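# A day at the Tarnstead wool mill

I've wanted to get inside the mill at Tarnstead ever since I bought my first skein of Skusdale yarn, so when the open day came up in February I was on the early bus with a sandwich and two empty tote bags. What a place!

## Spinning and dyeing

The tour starts in the sorting loft, where the fleeces come in, and then drops down a steep iron stair to the carding machines. They are LOUD (take the earplugs, they're free). The big spinning frame carries 174 spindles, and watching them all start up together made me grin like a kid.

The dye house was my favorite. The deep red they call Zimaline takes two baths, and our guide passed around samples from each one - the first is almost orange. I asked far too many questions about rinsing and got a patient answer to every one. Cool water, a little vinegar, no wringing. I'm going to try it on my old scarf.

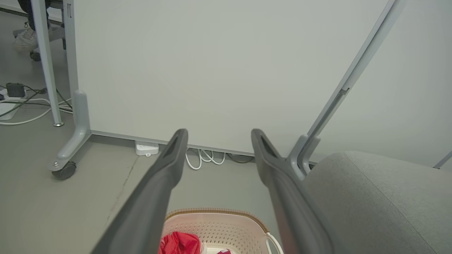 Red and white cloth in the basket.

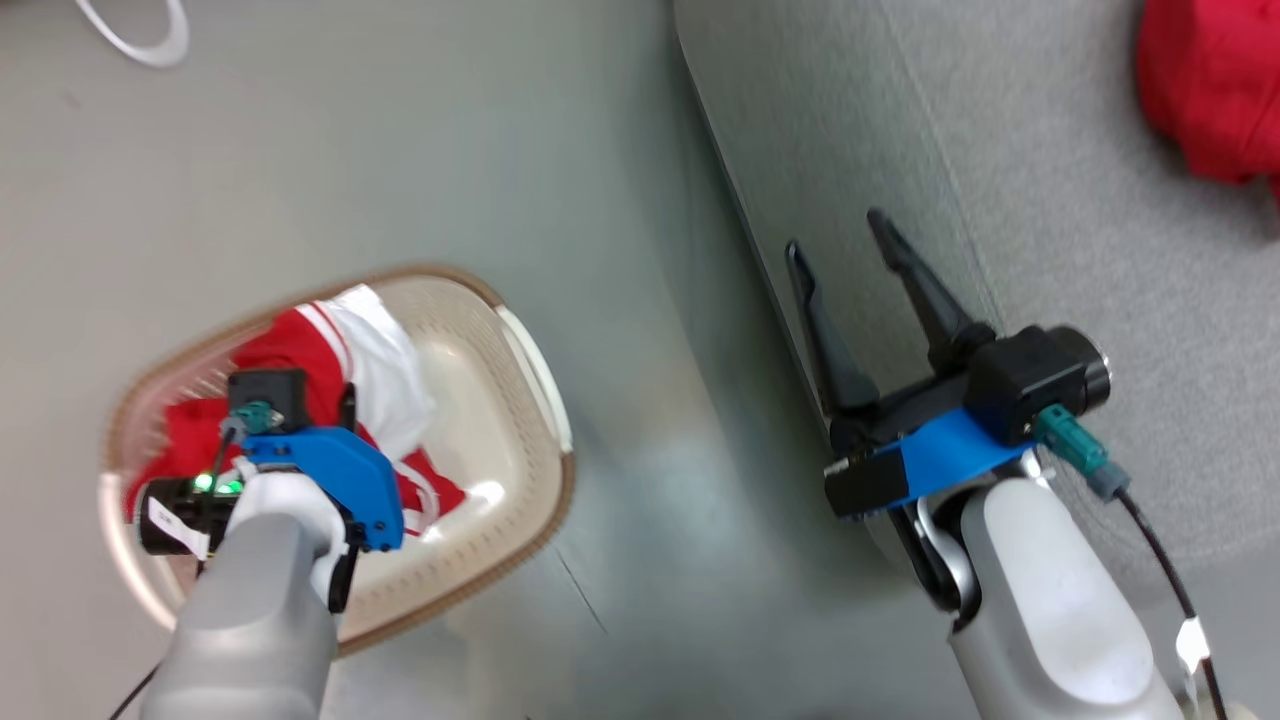 ## Lunch, the shop and getting home

The Vasiliu bakery had a stall in the yard with cheese pies straight from the oven, and I went back for a second. The sandwich came home with me uneaten.

The shop is up 2 flights at the back. I picked up shade 887, a mossy green with flecks of gold, enough for a cardigan if I keep the sleeves short. Cash only at the yarn counter, and the last bus leaves at 5:15.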